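News from the Banorby table

I said last time that I'd write something about the Esier set once we got going, and well, we got going! For anyone new to this list: Esier is our collection of two-handed examples, and the plan is to train Preda on it — that's the policy we hope will one day tidy a table without anyone hovering over it. Each example is one short task done by a person holding a gripper in each hand, start to finish, no pauses to scratch your nose.

We have 543 examples in the set as of 16 August 2024. I try to stop after 20 in a row (my wrists have opinions), and a good day gets us 60 that are worth keeping.

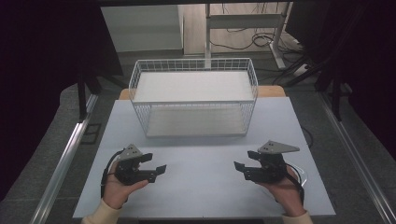
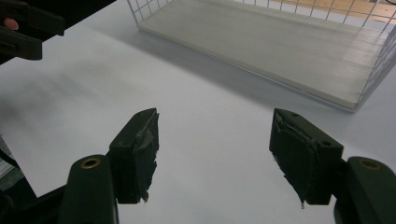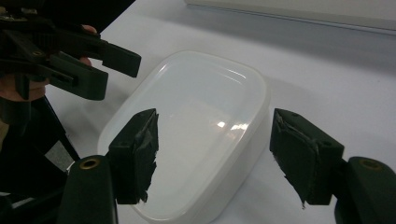

Grippers at the table, with the wire basket in the first two and the white container in the last.

My big lesson so far is to slow down. When I rush, I do all kinds of little corrections with my fingertips that I don't even notice until playback, and I'd hate for Preda to learn my fidgeting. So now I do 3 warm-up runs that we throw away, and then we start saving. It feels like a waste every single time, but the runs after it are so much smoother.

The other thing is variety. It's really easy to put everything back in the same spot, so I've started shifting things a little between runs and swapping which hand goes first — harder than it sounds if you're as right-handed as I am.

Next up we're moving the setup over to Jelorholm for a different table and different light, and I hope to have first training results for you in October.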